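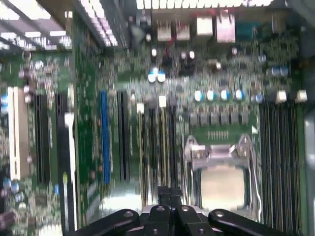 Encarnación Aranda

Bench checklist for donated server boards, with my comments

Last updated: August

I've gone through the old sheet and written my comments in under each point, as so many of you asked for the thinking as well as the tick box. It's meant for the bench at Illey, but Macarena tells me the Robles shop would like a copy too, so I've tried to keep our local shorthand out of it. Please work from top to bottom, and initial the job card as you go. If you get called away in the middle of a board, start again from item 1 (I know, I know, but it's a short list and we've all lost our place before).

BEFORE THE BOARD COMES OUT OF ITS BAG

1. Bench cleared and wiped, mat down, mat lead clipped to the earth point.
Comment: Look at the clip as well as the lead. Ours had worked itself half off in the last round and the person sitting there had no idea. Coffee, tea and anything with crumbs lives on the windowsill shelf, and that includes mine.

2. Wrist strap tested and snug against the skin.
Comment: Over a sleeve doesn't count, even a thin one. The tester is in the top drawer with the Semovach labels.

3. Rings, bracelets, lanyards and long necklaces off.
Comment: Demetrio has put a little dish by the door for these, and it's a lovely dish, so do use it.

4. No power connected to anything on the mat.
Comment: Unplugged at the wall, and I'd like you to follow the cord with your hand to be sure of it. If the board arrived in a chassis, give the supply a good few minutes to settle before you open the case.

THE BOARD ITSELF

5. Handled by its edges, laid flat, component side up.
Comment: These server boards are bigger and heavier than people expect if they've come over from desktop machines, and they flex if you pick them up by one corner. Two hands, please. Never lift by the socket bracket, however much it looks like a handle!

6. CPU socket inspected with the lamp and loupe.
Comment: Tilt the lamp and look at the socket from two sides. You're after anything that breaks the pattern, whether that's a bent contact, a hair or a smear of old paste. Don't touch, don't blow, and please don't try to straighten a contact yourself. Put a yellow tag on the board and leave it for Trinidad, who has the patience and the steady hands.

7. Retention bracket and lever checked.
Comment: The metal should sit square, with nothing sprung or twisted. Keep your fingertips well clear when you release a lever, as some of them come up with quite a snap. Once you've had your look, the protective cover goes straight back on. We keep spare covers in the tub marked Cliridia – if the tub is getting low, write it on the whiteboard.

8. Memory slots checked on both sides of the socket.
Comment: There's a bank on each side on the boards we mostly see, and the one nearer the edge tends to get all the attention while the other is forgotten. Run your eye down each slot in turn for dust, cracked plastic and latches that don't move freely. A soft dry brush will shift most dust. If it doesn't, stop there and make a note.

9. Capacitors upright, tops flat, no residue at the base.
Comment: Get right down to bench height and look along the row, because a swollen top shows up far better from the side than from overhead. Don't forget the ones standing apart from the main row, up near the corners. Any bulging, crust or fishy smell means a red tag, and a red-tagged board does not get powered up for any reason. Purificación will argue for one quick try. The answer is still no.

10. Chokes and small parts near the socket checked for scorching or cracks.
Comment: A dark block is hard to judge under the room lights, so bring the lamp in close. If you're unsure whether it's a scorch or just its ordinary colour, ask whoever is beside you.

11. Nothing left lying on the board.
Comment: Screws, mostly. One loose screw behind a slot can finish off a perfectly good board. Count your screws out and count them back in.

FINISHING UP

12. Tag tied on, job card initialled, board back in its bag.
Comment: Shelf 4 is for boards that have passed, and everything else goes in the quarantine rack. Board 417 sat on the wrong shelf for most of a month with its yellow tag tucked neatly underneath it, so please tie tags where they can be seen.

13. Hands washed.
Comment: Before lunch especially. There's solder on these boards and years of other people's dust, and I'd like neither in your sandwich.

Questions can go in the book beside the kettle, or come and find me. I'm usually in by half past nine.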